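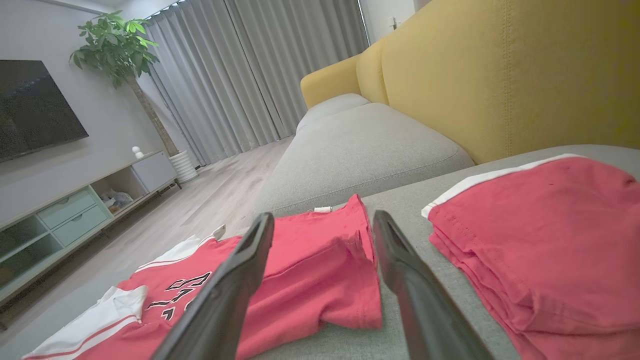 Sultau Athletic League: Uniform and Equipment Desk

Sultau Athletic League > Members > Uniforms > FAQ

Frequently asked questions: team uniforms

When are uniforms issued?
Uniforms are issued in the two weeks before the first game. Your team manager receives one bag per team and signs for it at the desk, Room 411. Players do not collect individually unless they joined after the bag was issued.

What does the deposit cover?
The deposit is $50 per player. It covers one jersey and one pair of shorts. It is refunded in full when both items come back by the return deadline in July. Socks and warm-up tops are bought outright and carry no deposit.

How do I choose a size?
Use the size chart sent with your registration. Measure the chest under the arms and the waist at the navel, over a thin shirt. If a measurement falls between two sizes, order the larger one. Youth and adult sizes are cut differently, so a youth XL is not the same as an adult S.

Can I pick my own number?
Requests are taken on the registration form and filled in order of receipt. Returning players keep their number if they register before the early deadline. Two players on the same roster cannot share a number. Numbers cannot be changed after printing.

How should the jersey be washed?
Turn it inside out. Wash on cold with similar colors, 30 minutes or less, using a liquid detergent. Do not use bleach or fabric softener. Softener leaves a film that weakens the bond of printed numerals. Wash red items separately the first two times.

Can it go in the dryer?
No. Dry it flat or on a hanger, out of direct sun. Dryer heat causes printed numerals to crack and lift. Do not iron over printing, even through a cloth.

How do I get a stain out?
Rinse from the back of the fabric with cold water as soon as possible. For grass or blood, apply a small amount of liquid detergent, leave it for 20 minutes, and rinse again before washing. Do not rub the printed areas.

A numeral is peeling. Do I pay for it?
Peeling along the edges is treated as normal wear and repaired at no charge. Damage from a dryer or iron is deducted from the deposit. Bring the jersey to the desk clean and dry. Repairs go to Skimance and normally come back within two weeks.

What if I lose an item?
Tell your team manager before the next game. A lost jersey forfeits the deposit, and a new deposit is due before a replacement is issued. The replacement may have a different number.

Can I add a name or a patch?
Not to league property. Sewn or ironed additions are charged as damage.

Who handles questions not listed here?
Sizing and exchanges: Maj-Britt Bakke. Deposits and refunds: Teodor Eklund.

Contact the Uniform and Equipment Desk | © Sultau Athletic League | Back to top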